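Home | Set-up guides | Ordering | Spares | Contact

Jimlow Hand-Held Gripper Kit – Set-up Guide
Section 2: Planning and budgeting before you order

By Amber Boersma
2019-12-04

I wrote this section after watching too many people (me included) spend the whole budget on grippers and then have nothing left for finger pads. Read it with a notepad next to you.

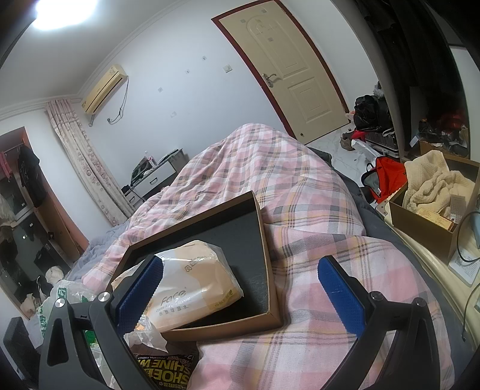 So, before you open the order form, work out what you want people to do with the thing. Picking up small household goods at home is a very different purchase from sorting parts at a bench, and the accessories list changes with it.

2.1 Decide on the work

1. Write down the objects you plan to handle. Be fussy about it. "Groceries" is no help, but "soft packets, small boxes, tins" tells you which pads to buy.

2. Mark anything that squashes. Tissue packets are my favorite test object – they're cheap, they give when you squeeze them, and a heavy-handed operator shows up right away.

3. Write down where the work will happen. Beds, sofas and rugs all give way under an object, so plan on slower sessions there than you'd get on a table. I schedule the soft surfaces first, while everyone is fresh.

4. Measure the narrowest container you'll be reaching into. Open the gripper as far as it goes and check that both fingers fit with the object between them. Ruben Van der Linden skipped this on our first order and we ended up sending back a whole carton of trays.

Note: If your list mixes soft and hard objects, order for the soft ones. The soft-object pads will cope with a tin. I would not want to try the hard pads on a bag of bread.

2.2 Work out how many kits

5. Count operators, then count the hours each of them can really do. My own hand starts complaining well before lunch, and I'm used to it. If two people are going to share a kit, put the handover times in your plan now, because you will not sort it out later.

6. Add a spare. We run 19 kits and I still get caught without one when a screw goes missing or a finger needs replacing. If you're only buying a single kit, at least get the spare finger set.

7. Decide who looks after them. On our side it's Jolien Van Rooij, and she gets paid hours for it. Put those hours in the budget! Checking, cleaning and swapping pads takes time, and it always seems to get left out of the first draft.

Caution: Do not mix fingers from different kit versions to make up a spare. They look alike and they'll screw together, but they won't close evenly.

2.3 Build the budget

8. Start with the one-time items: gripper, mount, cables, case, and a charger if your version needs one. I use a separate line for each, even the cheap ones.

9. Add the things you'll keep buying. Finger pads come first, then cleaning wipes, then replacement screw caps. Pads wear quicker than you'd think on cardboard, so if you do a lot of boxes, be generous.

10. Add the objects. Yes, you have to buy the stuff you're picking up! Set aside 1,000 for this in your own currency if you're planning a full season with several homes. Packets tear and boxes go soft at the corners, so you'll be replacing them as you go.

11. Get shipping quoted separately. Doltine and Smits both sell our pads, and the pad price was so close that the shipping decided it. I order from Smits for small top-ups and from Doltine for anything that fills a carton.

12. Leave something unassigned at the bottom. I don't have a magic figure. Ours went on longer cables last time, and on cases the time before.

Note: Renting is worth a look if your project is short. Henk Bakker rented from Ternitz for his pilot and bought afterward, with a much shorter list than the one he started with. Ask whether pads are included – his were, up to a limit, and he hit the limit.

2.4 Place the order

13. Send the order as one list with your delivery address and a phone number that somebody answers.

14. Ask for delivery in two parts if you can. Take a single kit first, try it on your own objects, then release the rest. Anything you want in use by February should be ordered now, as the holidays eat up a lot of working days.

15. When the first kit arrives, check the contents against your list before you throw out any packaging. Put the serial number in your spreadsheet the same day.

16. Try the kit on the softest thing from step 2. If the pads slip or leave a mark, call Montserrat Aguirre on the order desk before you release the second part. She can change the pad type on an open order, but once it has shipped it's a return, and you pay for the trip back.

Caution: Finger pads are not returnable once fitted. Try one pair and leave the others sealed.

Go on to Section 3 for fitting the pads and setting the grip.

Contact the order desk | © 2019 Jimlow | Back to top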